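Irkholm flannel sheet, single

The Irkholm is our warm sheet for the cold half of the year. It is woven from brushed cotton at the Skendska mill and has a weight of 200 grams per square metre. Both sides are brushed, so you can turn it when one side becomes flat.

The sheet is fitted, with elastic on all four corners, and it suits mattresses up to 30 cm deep. Please measure your mattress together with the topper before you order.

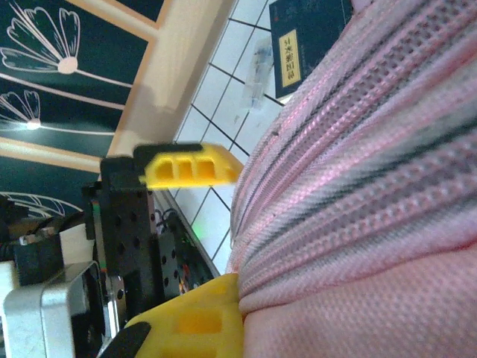
Wash at 40 degrees with similar colours. In the first washes the cotton gives off some fluff — this is normal for flannel and becomes less. You may tumble dry it on low heat, but do not use softener.

Orders above 400 kr are sent free of charge. Our shop in Rarkville keeps all sizes and is open until 18:00 on Wednesday.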